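Section 4: Laying the Table for Tray Service

4.1 Scope

This section applies to all residents' dining rooms and to any room in which meals are served from a Drevano tray. It covers the preparation of the table, the placement of the tray and plate, and the clearing of both at the end of service. It does not cover the heating, portioning or plating of food, for which staff should refer to Section 6, or the washing cycle, which is set out in Section 8.

The procedures were revised in June by Imani Mfaume, Dining Services Coordinator, and replace the laminated cards previously kept in the servery drawers. Those cards should be discarded. Questions about this section may be directed to the Dining Services office at extension 117.

4.2 Items required

For each place setting:

One Drevano rectangular tray, raised rim, beige (stores item 2351)
One round plate, white
Cutlery as listed on the resident's meal sheet
One napkin
One drinking cup or lidded beaker, as listed on the meal sheet

For each table:

Two clean cloths, one damp and one dry
Iltik neutral surface cleaner, diluted as directed on the bottle
Meal sheets for all residents seated at the table

Trays and plates are to be taken from the clean side of the servery only. Do not take items from the drying rack while a wash cycle is in progress.

4.3 Inspecting the tray

1. Hold the tray by its two short sides and check the upper surface under the servery light. The surface should be free of food residue, deep scratches and staining.

2. Run a gloved thumb along the full length of the rim. Any chip, split or rough spot means the tray is to be withdrawn. Place withdrawn trays in the red-labelled crate beneath the servery bench and record the number in the equipment book.

3. Turn the tray over and check that the underside is dry. A wet tray will slide on a smooth tabletop.

4. Set the tray on a level surface and press lightly on each corner in turn. A tray that rocks has warped and is to be withdrawn in the same manner.

Note: Light surface marks from ordinary use are acceptable. Discolouration that remains after washing is not.

Caution: Do not stack more than 15 trays. Taller stacks are difficult to lift safely and place strain on the trays at the bottom.

4.4 Preparing the tabletop

1. Remove everything from the table, including condiments, flowers and place cards.

2. Wipe the top with the damp cloth and diluted cleaner, working from the far edge toward yourself. Include the edge trim, where crumbs and spilled liquid tend to collect.

3. Allow the cleaner to sit for the time stated on the bottle, then dry the surface with the second cloth.

4. Check the join wherever two tables have been pushed together. The tops must be level with one another. If one is higher, adjust the feet or separate the tables. A tray must never be placed across a join.

5. Return condiments and flowers to the centre of the table only after all trays have been set.

Caution: Undiluted cleaner can dull a white tabletop permanently. If concentrate is spilled, rinse the area at once with clean water and notify the shift supervisor.

4.5 Placing the tray and plate

Two arrangements are in use. In the standard arrangement the plate is carried on the tray and remains there throughout the meal. In the side arrangement the plate rests directly on the tabletop to the right of the tray, and the tray is kept for the cup, napkin and any adapted cutlery. The meal sheet states which arrangement applies. Where the sheet is blank, use the standard arrangement.

Standard arrangement

1. Place the empty tray squarely in front of the chair, with the long side parallel to the table edge and a gap of two fingers between the rim and the edge.

2. Place the plate in the centre of the tray.

3. Add cutlery, napkin and cup in the positions shown on the meal sheet.

Side arrangement

1. Place the empty tray slightly to the left of centre, leaving enough clear tabletop on the right for the whole plate.

2. Set the plate down flat on the tabletop, close to the right edge of the tray. The base of the plate must not rest on the rim. A plate resting on the rim will tip when food is cut or scooped.

3. Confirm that the plate sits fully on the table and is within the resident's comfortable reach. If the resident is seated at the end of the table, check the clearance on that side as well.

4. Leave the tray clear until the plate has been positioned, then add the remaining items. 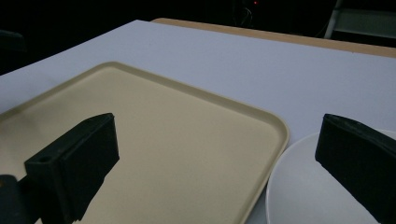 4.6 Left-handed residents and individual adjustments

1. For left-handed residents using the side arrangement, reverse the positions so that the plate stands to the left of the tray.

2. For residents with reduced vision, consult the meal sheet for the preferred colour combination. A white plate on a white tabletop offers little contrast, and the Skutent coloured mat should be placed beneath it where the sheet calls for one.

3. For residents who use a wheelchair, bring the resident to the table before setting the tray, then confirm that the armrests clear the underside of the tabletop.

4. Any adjustment made at a resident's request is to be entered on the meal sheet before the end of the shift, so that it can be followed at the next meal.

Note: Adjustments to the height of a table must be carried out by maintenance staff. Submit the request to Elibariki Urio in Building Services.

4.7 Clearing

1. Ask the resident whether the meal is finished before touching any item.

2. Record intake on the meal sheet where this is required.

3. Remove the cup first, then the cutlery, then the plate. Do not carry a plate on top of a loaded tray.

4. Scrape the plate into the food waste bin at the trolley, away from the table.

5. Lift the tray level with both hands. The raised rim will contain small spills, provided the tray is not tilted.

6. Place trays on the lower shelf of the trolley and plates on the upper shelf. The load limit marked on the trolley must be observed.

7. Wipe and dry the tabletop as described in 4.4 before the next sitting.

4.8 Replacement of trays and plates

Replacement trays are ordered through Were Supply using stores item number 2351. Plates are ordered on the general crockery form. Requests received by noon are normally filled from the storeroom the same day. Larger orders, including those to outfit a newly opened dining room, require the signature of the Dining Services Coordinator.

Chipped plates are to be wrapped in newspaper and placed in the sharps-safe bin beside the loading door. They must not be put in the general garbage or the recycling.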